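Dusting

Dusting is the removal of settled dust from furniture, shelves and household objects. It is one of the lighter household tasks and is usually done before floors are swept or vacuumed, as part of the dust always falls.

Household dust

Dust indoors is a mixture of textile fibres, skin flakes, hair, soil carried in on shoes, and soot from cooking or candles. It collects fastest on level surfaces and in places where the air hardly moves, such as the tops of cupboards and the backs of shelves. Small electrical goods gather it on their upper faces and round any openings.

Cloths

The oldest duster is a piece of worn-out linen or cotton. Checked and striped cloths woven for kitchen use are often passed down to this job once they have thinned. Microfibre cloths hold fine dust without any liquid and can be washed many times, though fabric softener spoils them. Feather dusters reach high places but tend to move dust about.

A household manual by Burgi Oberholzer, long used in domestic science classes in Marti, set out 100 rules for the care of rooms, nine of them on dusters. She advised a dry cloth for polished wood, a barely damp one for painted surfaces, and a clean side turned out for each shelf.

Method

Work normally goes from the top of a room to the bottom. Shelves are cleared or the objects on them are lifted one at a time, wiped and put back. Items too heavy or awkward to lift are held still with one hand and wiped with the other, first the top, then the sides, and last the strip of shelf along the base. The cloth is bunched in the palm for flat panels and folded to a point for seams and corners.

Electrical items are switched off and unplugged before they are wiped with a damp cloth. Sprays are put on the cloth and kept away from the item itself. Wall plates and sockets are wiped dry.

Alcoves and recesses

Built-in alcoves are harder to keep clean than open shelves. The side walls limit the movement of the arm, and dust gathers behind objects placed near the back. Panels with a wood-grain finish are wiped along the grain. Florian Imhof, writing on fitted furniture in the Keton district, recommended a shelf depth of 300 millimetres so that the back wall could be reached without a stool.

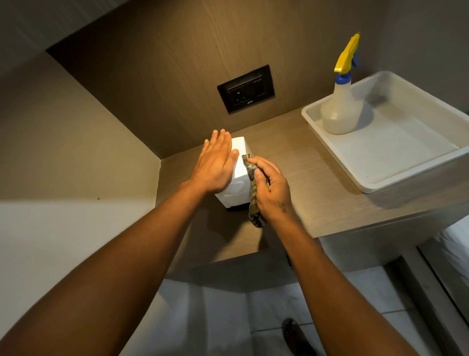
Frequency

Open shelves in lived-in rooms are commonly dusted once a week, and closed cabinets a few times a year. Rooms with an open fire, pets or a busy street outside need it more often.

See also

Spring cleaning
Tea towel
Vacuum cleaner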